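Buckley County Lawyer Referral Panel
Minutes, December meeting

Present: Britta Wiegand (chair), Fiifi Boateng, Krisztina Szilágyi, Abdul-Rahman Kyei (minutes). Tetteh Gyamfi joined by phone, then by a worse phone.

Called to order at 5:30 p.m. Last month's minutes were approved after Krisztina asked that "heated" be changed to "lengthy."

1. Intake line
Fiifi reported that callers still wait too long to reach a person, and that several hang up during the recorded disclaimer. Britta has read the disclaimer and sympathizes. Krisztina will cut it to 100 words. Tetteh asked whether the word "heretofore" could be spared. It could not be defended.

2. Landlord and tenant cases
Only 2 attorneys on the panel now take eviction defense, and one of them is Tetteh, who would like that noted. Noted. Britta will write to the Priravham office and ask for names. 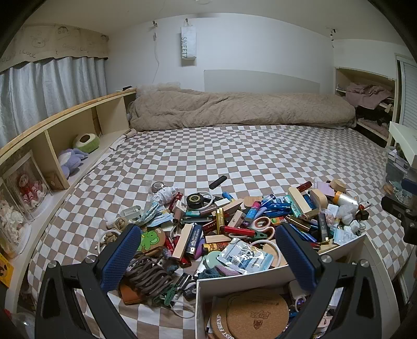
3. Consultation fee
Proposal to raise the first half-hour fee from $30. Fiifi in favor. Krisztina opposed, on the ground that the people who call us are calling us. Discussion was lengthy. Tabled.

4. Software
Kernport has sent a renewal quote of $600 for the case-matching system, which last month matched a probate question to a maritime lawyer. He was very nice about it. Motion to renew for one year, with a letter of complaint attached. Moved Boateng, seconded Szilágyi, carried. Tetteh's vote was inaudible and has been recorded as an abstention.

5. Other business
The Pulley Street conference room is ours every second Wednesday until somebody else wants it. Krisztina has the key.

Adjourned 6:50 p.m.
A.-R. Kyei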